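Print | E-mail

October 24, 2021
By Genalyn Lacson

ok thread on the Otirell show because my mentions are a mess and half of you weren't there. going to try and keep this in order

1/ for anyone who missed it: Otirell stopped the show four songs in last night to read out a comment from her own page. somebody had written that she should "stick to singing" and quit talking about her divorce. she read it in full. twice

2/ then she said "ok, singing," and did Zesel with no band. just her and the piano. people who've seen her since the first tour know she hasn't played Zesel live since the split

3/ the clip going around is 12 seconds. it starts after she reads the comment and ends before the song. so what you get is her looking annoyed and a guy near the front yelling. that's it. that's the "meltdown"

4/ it was not a meltdown. I was in row K. she was laughing by the second verse

5/ the yelling guy was yelling "we love you" btw. you can hear it if you turn it up. several accounts have him down as heckling her, which, no

6/ the original comment is still up. posted in June. it had 222 likes when I looked this morning, and now it's at 1,558 because everyone is going over to like it or fight under it. please don't go fight under it

7/ also please stop tagging the woman who wrote it. she's a private person with a locked account and a dog. she wrote one rude sentence. Otirell didn't say her name, covered the name with her thumb when she held the phone up, so maybe follow her lead

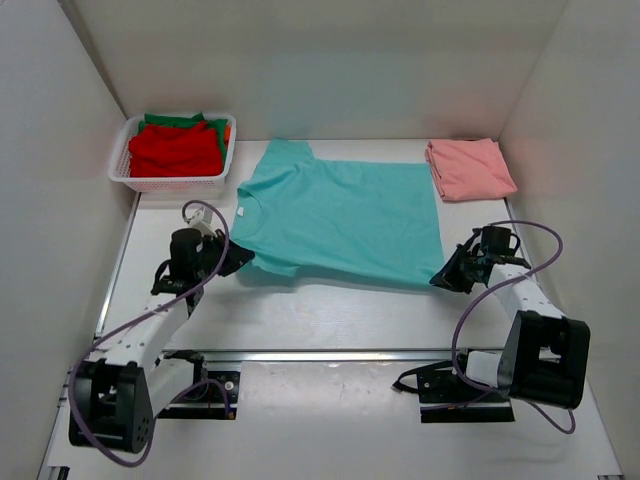
8/ back to the set list since a few of you asked. opener was Hulton, which I did not see coming. then two off the new record, then the one from the movie, then the comment, then Zesel

9/ no covers. the Eskildsen duet got cut, and I'm told it was cut at soundcheck, so no, it wasnt because she was upset. Eskildsen was at the venue, plenty of people saw him by the merch line in a hat

10/ are they feuding? I don't know. he posted a black heart at 2 am. he posts a black heart at 2 am pretty much weekly

11/ her ex has said nothing. his publicist sent me one line: "He wishes her well on the tour." asked if he'd seen the clip. no answer yet, will add if I get one

12/ talked to Rodel Panganiban, who plays bass for her, outside after. he said the band had no warning. "She turned around and did this with her hand, like, sit down. So we sat down." he had his case half zipped and was very nice about me standing in his way

13/ he also said the piano was only on stage for the encore. so if Zesel was planned, they forgot to tell the bass player

14/ someone asking if she cried. a little, last chorus. so did the row in front of me. so did I, fine

15/ correction to 8: the movie song came before the second new one. sorry, my notes are on the back of a parking reciept

16/ the "248 people walked out" thing. I can't find where that comes from. one account posted it with no source and three sites ran it. I saw people get up for drinks in the slow one like they do at every show ever. asked the venue, they said they don't track that and had no refund requests as of noon

17/ if you ran that number, maybe fix it

18/ next date is still on. her team confirmed an hour ago. nobody would tell me if Zesel stays in, but the piano is on the truck, same as before

19/ ok I need food. full review later tonite, muting this til then

Comments

Efren Rivera
Was in the balcony and nobody up there walked out either. Sound was muddy on Hulton, though.

Princess Dela Peña
the thumb over the name!! I missed that completely. she's a class act, always has been

Ronaldo Sison
Still think she should have let it go. You get rude comments when you're famous. Good song, bad idea.

Efren Rivera
@Ronaldo were you there?

Ronaldo Sison
No, I watched the clip.

Print | E-mail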